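Hesow Planner 2
Motion and grasp planning software for tabletop arms

Supplied by Nornham. Page text by Ayanda Masilela, applications desk. Last revised September 15, 2022.

Read this before asking for a quote

Hesow Planner is a piece of software that takes a list of objects and their poses, works out where a gripper could close on them, and produces a path for the arm that gets there without hitting the table. We sell it and we support it. We also get a fair number of calls from people who were told by somebody else that planning is a solved problem, and who are then cross with us when their arm stops halfway and reports that it can't find a way round a mug. So this page is blunter than the one on the maker's own site.

If you have one product, one fixture and one place to put things, you don't need this. Teach the points by hand. It will take an afternoon and it will run faster than anything a planner gives you.

What is in the package

The planner itself, which runs as a service on a Linux machine and talks to the arm controller over the network.
A scene editor, for loading object models and setting clearances by hand.
The Ratano simulator link, so the same plan can be run against a rendered cell before it goes anywhere near metal.
A library of 1,528 object models, mostly kitchen, desk and workshop items.
A log viewer. It is ugly and you will use it more than anything else in the list.

The perception module, Mthembu, is sold separately. Without it you have to supply object poses yourself, from your own camera software or from the simulator. Please don't assume it is included because it appears in the demo.

About the model library

The number sounds generous. Check it against your own objects before you let it sway you. Plenty of the entries are the same shape in several sizes, and food is thin on the ground. Every fruit or vegetable in there is a rigid body. The planner has no idea that one of them can be squashed, and grip force is left to your gripper settings. If you handle soft goods, that's your problem to solve, and we'd rather you heard it from us now.

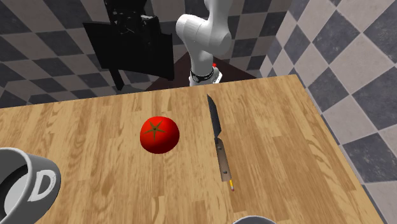
Clearance is the setting that causes most of our support work. It is the gap the planner must keep between the arm and anything it hasn't been told to touch, and the default is 18 mm. That default is fine for boxes set well apart. It is poor for long flat things lying next to each other. Take the knife with the pencil up against the end of its handle: ask for a grasp near the butt and the pencil counts as an obstacle inside the gap, so those grasps are thrown out and the planner looks further up the handle, or gives up if you have told it to stay off the blade side. The tomato, with bare wood all the way round it, is the sort of target every planning demo is built on. Judge the software on the knife. You can set clearance per object, and for crowded tables you will have to, but there is no automatic mode for this whatever you may have read in the July brochure.

Simulation and what it proves

The Ratano link is good. Joint limits, reach and collisions with fixed equipment are all checked properly, and you will catch silly mistakes there that would otherwise cost you a gripper. We use it for every quote.

What it doesn't prove is that the plan will work on your bench. Poses in the simulator are exact. Poses from a camera are not, and a plan that squeezes past a mug handle with nothing to spare will look perfect on screen. Our advice is to add noise to the object positions in Ratano and run the same task many times over. The option is under Scene, then Disturb, and it is switched off when you install. We have asked for it to be switched on. Friction is also a single figure per object, typed in by whoever made the model, and I wouldn't lean on it for anything smooth and round.

Speed

Planning time depends on the arm, the clutter and how many grasps you allow it to try, so we don't print a headline figure. The one on the maker's leaflet was taken on an open table. Send us your layout and we will run it and give you the log, including the failures.

What you need

A six- or seven-axis arm with a supported controller. Ask us for the current list, as it changes.
A parallel gripper. Suction is accepted, but the grasp scoring was plainly written for fingers and it shows.
A dedicated PC. Sharing one with your vision software is possible and we have regretted it.
Someone on site who can read a log file and isn't put off by it.

Licences and support

One licence covers 2 arms on the same controller network. Simulator seats are unlimited. Updates are included for the first year, after which you can keep running the version you have for as long as you like. It won't switch itself off.

Plans saved in version 1 will open in version 2, but the clearances are reset to the default on the way in. Write yours down first.

Trial

We lend the full planner with the Ratano link for a trial, no arm needed. Bring your worst table, with the long thin things touching and the big mug in the corner. If it can't manage that in simulation it won't manage it on your bench, and we would sooner lose the sale than take the phone calls.

To arrange a trial or a layout check, contact the applications desk at Nornham and ask for Ayanda. Please have the arm model and controller version to hand.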